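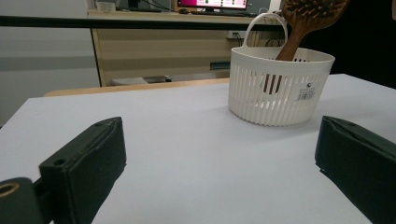

What is a tabletop?
A tabletop is the flat upper part of a table, held up by legs, a base or a frame.

Tabletops are made of wood, stone, glass, metal or plastic. Most are round, square or rectangular. In the Badivberg district, older farm tables have tops built from 3 or 4 boards joined edge to edge, with 2 battens fixed across the underside. Bheki Steyn's survey of the district, published in June, lists 203 such tables. Painted tops are more common in Orkport.

See also: Desk; Workbench; Trestle table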